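4.2 Wiping trials in the shared workshop

Claims that a hobby-built arm can clean a desk deserve some caution. The Skundora build was given a blue cloth and a white tabletop, and we ran 15 trials at the Ketham workshop. 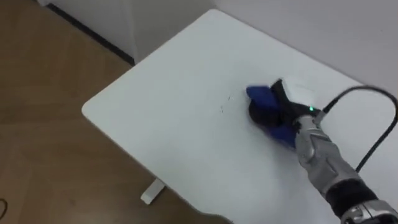 Our scoring was coarse. Two raters judged each trial by eye, and they disagreed on 3 of them – a poor margin for so small a set. Grip force was not logged.

Figure 8. Wiping with a single arm on the white tabletop. A grey smear and a few dark specks lie to the left of the cloth. 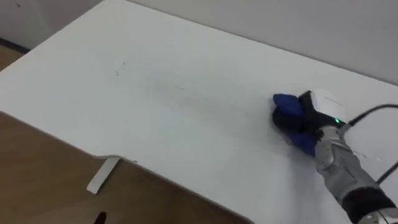
Spreading dirt thinly can pass for removing it, and a score taken by eye will tend to favour the robot. We would want a measure of residue before comparing this build with the earlier Keskin controller, whatever its authors report.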